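2026年5月17日　作業台の天板、白塗りのつづき

朝いちばんで換気扇を回して、コーヒーを淹れて、それから天板の下塗りをさわってみた。べたつきなし。爪を立てても跡が残らない。よしよし。前回のノートに「たぶん乾くのは夕方」と書いたくせに、待ちきれなくて夕方にさわって指紋をつけた件、まだちょっと根に持ってます(自分に)。指紋は奥の角のところ。研いだら消えたけど、斜めから見るとまだわかる気がする。気のせいかもしれない。

きょうの予定は、研ぎ、拭き、上塗り一回目。できれば棚板の裏も。棚板の裏は結局やらなかった。先に書いておく。

**研ぎ**

下塗りの研ぎは400番くらいでいいかなと思っていたんだけど、引き出しをひっくり返しても見つからなくて、出てきたのが粗い木工用と、あとは800番の耐水ペーパーだけ。粗いほうは論外なので800番で空研ぎした。思ったより悪くない! 粉がすごく細かくて、手ざわりがすべすべになる。ただし目が詰まるのが早い。こまめに叩いて、それでもだめなら新しい面に折り直す。当て木はコルクのやつ。消しゴムでもやってみたけど、角で力が入りすぎてうっすら下地が透けた。透けたところは手前の縁、真ん中よりちょっと右。上塗りで隠れるはず。

研ぎは90分かかった。途中で音楽を替えに行ったり、腰を伸ばしたりした時間も入れて。次にやる人は午前中まるまる見ておいたほうが気が楽だと思う。急いでやると絶対に円を描いてしまうので(わたしだけ?)、まっすぐ、長手方向に。円の跡は白だと見えないようで見えるんですよ、横から光が入ると。

そうそう、光のこと。天井の蛍光灯だけだと研ぎムラはまったくわからない。スタンドライトを床すれすれに置いて、天板をなめるように当てると、ぜんぶ出る。出すぎて嫌になるくらい出る。これは前にKarunaratneの塗料売り場で教わったやり方で、そのときは「へえ」くらいで聞き流していたんだけど、もっと早くやればよかった。窓のブラインドは閉める。半端に外の光が混ざると、影がどっちのものかわからなくなる。

**拭き**

粉を刷毛で落として、掃除機のブラシノズルで吸って、固く絞った布で拭いて、乾いた布でもう一回。布は古いTシャツを切ったやつがいちばんいい。新しいウエスの袋も開けてみたけど、毛羽が出る。白い面に黒っぽい繊維が一本つくだけで、もうそこしか見えなくなる。ピンセットは棚のマグカップの中に戻しました。使ったら戻してください(前回、二日さがした)。

布を絞る水に洗剤は入れていない。Lomarbridgeのクリーナーが半分残っているけど、あれはすすぎ残しがあると塗料をはじくので、下塗りの上には使わないことにしている。使うなら塗る前の生の木に、ということで。ラベルにマジックで「下塗り前だけ」と書いておいた。

**色のこと**

上塗りはNulovの水性、半つや。色番は777。縁起がよさそうで選んだわけじゃなくて(ちょっとはある)、色見本をVivonの部屋の壁に並べて貼って、しばらく暮らしてみて決めた。真っ白のやつは昼はきれいなんだけど、夜に蛍光灯の下で見ると青くて、なんだか冷蔵庫の中で作業しているみたいになる。クリームっぽいほうは落ち着くけど、紙を置いたときに紙のほうが白くて、天板が汚れて見える。777はその間くらい。淡い白、としか言いようがない白。

見本の紙片と実際に塗った面では印象がちがう、というのはもう何度も経験しているので、天板にいく前に端材に塗ってみた。幅の広い面になると、やっぱり見本より明るい。少し不安になって、その日は寝かせて、翌日もう一回見たら気に入っていた。寝かせるのは大事。塗料も、こっちの頭も。

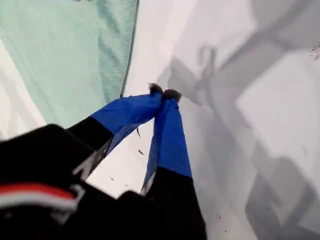
ティブルシオ・トルヒージョからは、白すぎるんじゃないか、と一言。細かい部品を落としたときに見つけやすいのは認めるけど、長く向かっていると目が疲れる、前の灰色の天板のほうが一日じゅう作業するには楽だった、とのこと。せめてつやを落として、半つやじゃなくてつや消しにしたらどうか、とも書いてあった。

うーん、つやの話はもっともだと思う。ライトを真上に置くと、たしかに光が丸く返ってくる。わたしはあまり気にならないんだけど、座る位置が低いと目に入るのかも。ただ、つや消しは汚れが入り込む。前に棚をつや消しで塗ったとき、鉛筆の粉が拭いても拭いてもとれなくて、しまいには消しゴムでこすって、そこだけてかてかになった。あれの二の舞はいやだなあ。

で、折衷案。作業するところに灰色のマットを敷く。マットを敷いたら白く塗った意味がないだろうと言われそうだけど、全面じゃなくて、手もとだけ。部品をばらすときは白いところで、はんだや書きものはマットの上で。マットは裏がべたつくタイプだと塗膜に移ることがあるので、敷くのは塗膜がしっかり硬くなってから。買う前に手持ちの切れ端で置いてみて、しばらく様子を見ます。ライトのほうも、真上じゃなくて左奥から当てるようにアームを付け替えてみるつもり。ティブルシオ、これで一回試してみてほしい。それでもまぶしかったら、つや消しのことはもう一度ちゃんと考えます。

**上塗り一回目**

話が前後したけど、塗りのこと。

缶をよく混ぜる。下のほうに沈んでいるので、棒でこそげるようにして、ゆっくり。勢いよくやると泡が入って、その泡がそのままローラーについて面に出る。一度やって、懲りた。きょうは混ぜてからトレイにあけて、茶こしみたいな網を通した。皮のかけらがひとつ出てきたので、通してよかった。

水を少しだけ足した。缶には薄めるなら一割までと書いてあるけど、そんなに入れなくていい。トレイに出した塗料が約800グラム、そこに水が大さじ二杯くらい。ローラーを転がしたときに、ぺちぺち音がしていたのが、しゅーっという音に変わる。あの音になったらちょうどいい。音で覚えると楽です。

縁は刷毛で先に。面はスポンジローラーで、幅は100ミリのやつ。毛のローラーはゆず肌になるのでやめた。奥から手前に、前の列に少し重ねて、押しつけないで、最後はローラーの重さだけで一方向に通して終わり。終わり、って決めたら本当にさわらない! 乾きかけたところに気になる筋を見つけて、ちょっとだけ、と手を出すのがいちばんだめ。きょうは一か所だけやってしまった。左の奥。筋は消えたけど、代わりに半円のもやっとした跡がついた。どうせ次に研ぐからいいんだけど、くやしい。

塗っている最中に小さな虫が一匹着地。追いはらわずに、乾いてから取る。濡れているうちに取ろうとすると被害が広がるので。網戸の下のすきまは、とりあえず養生テープで塞いだ。ちゃんとした隙間テープはまた今度。

マスキングは塗膜がまだやわらかいうちに剥がした。手前の縁はきれいに出た。右の側面は少しにじんだ。テープを貼ったときに爪でしごくのを省いたところだと思う。カッターの先で起こせば取れそうだけど、それも乾いてから。

**道具の後始末**

ローラーはすぐ水へ。トレイは乾かして、膜になったのをぺりぺり剥がすのが好きなので放置しています。捨てないでください。わたしの楽しみなので。刷毛は洗って、くしを通して、紙で巻いて吊るした。缶のふちは布で拭いてから蓋。これをさぼると次に開かなくなって、ドライバーでこじって、ふちが歪んで、また密閉できなくなる。前の缶がそれでだめになった。もったいなかった。

端材の見本は窓ぎわに立てかけてある。片方に半つや、もう片方に、棚のときの残りのつや消し。裏に鉛筆で名前を書いておいたので、通りがかりに手のひらで撫でてみてください。目で見るより、撫でたほうが違いがわかる。鉛筆で表に落書きしてくれてもいいです。それがどれくらい拭きとれるかも知りたい。

**次にやること**

- 左奥の半円と右側面のにじみ、乾いたら800番で軽く
- 虫
- 上塗り二回目。ローラーは新しいスポンジに替える
- ライトのアーム、左奥へ
- マットの切れ端を端材にのせて様子見
- 棚板の裏(また先送り。すみません)
- 400番のペーパーを買う。ついでに養生テープも残り少ない

天板に重いものを置くのは7月になってからにしてほしい。表面はすぐ乾いたように見えるけど、中はしばらくやわらかくて、万力なんかを置くと足の形がくっきり残る。紙や軽い箱くらいなら、二回目が乾いたあとは大丈夫。マグカップは熱いとくっつくので、コースターを使うか、隣の机でお願いします。

換気扇は弱で回したまま帰ります。最後の人、止めてください。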